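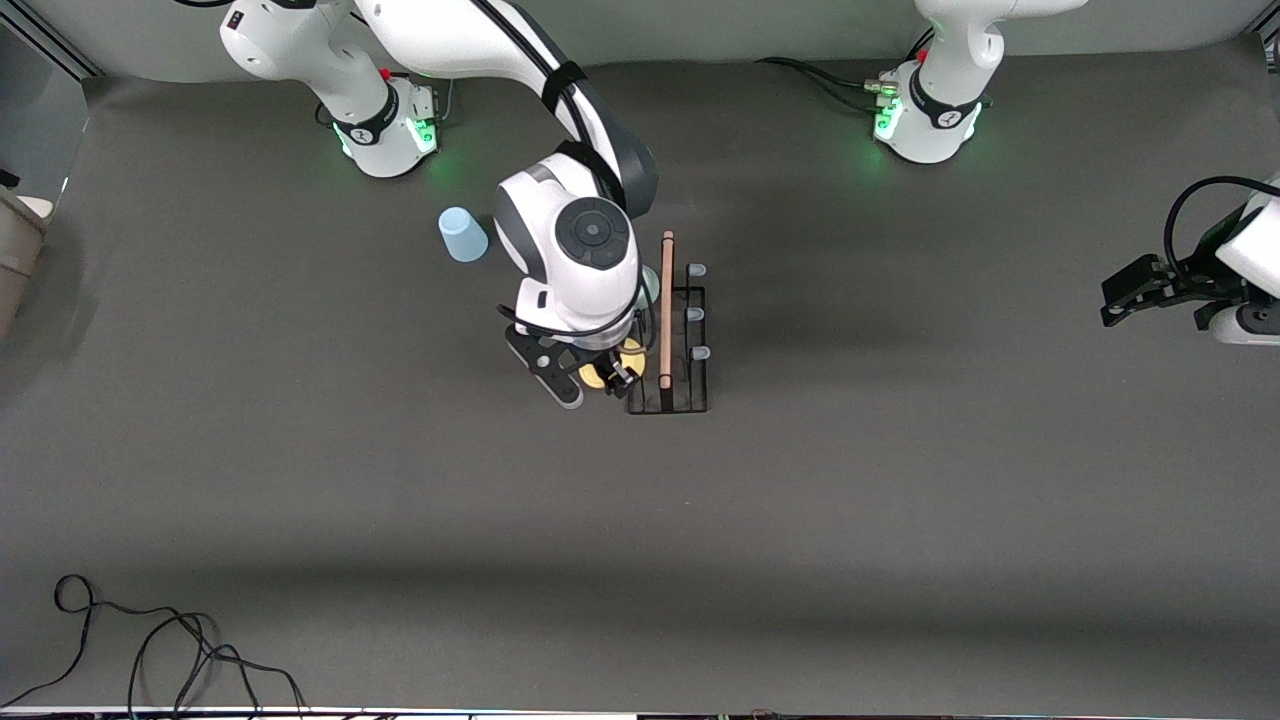

Minutes and Papers

Furthorpe Folk Tale Society
Minutes of the meeting held on 3rd February in the Hemness Reading Room

1. Minutes of the previous meeting
Approved with one correction: "The Miller's Geese" was told in full at the last meeting and should not have been listed as held over.

2. Fable anthology
The editor reported that 17 fables have been accepted and that 2 remain with readers. The longer version of "The Heron and the Eel" was discussed. Members differed on whether the closing moral should be printed. It was agreed that morals will appear only where the teller supplied one, and that the heron will remain female throughout, as in the Ene valley tellings.
The print run was set at 200 copies. Fliro has quoted for a sewn binding - a second quote for stapled covers is to be obtained before the order is placed.

3. Sources
It was noted that "The Fox at the Ferry" exists in three written versions, one of which stops before the fox reaches the far bank. The editor will print the Hemness version and mention the others in the notes. Notes are to be no longer than 100 words for each tale.

4. Telling evening
The June evening will go ahead at Furthorpe. Each teller will have ten minutes. Reading from the page is permitted for new members. A request for a tale in verse was accepted, subject to length.

5. Recordings
The older tapes have not yet been copied. Item carried forward.

6. Other business
A member asked that animal names be given a consistent capital letter in the anthology. Agreed for names used in direct address only.

Date of next meeting to be circulated.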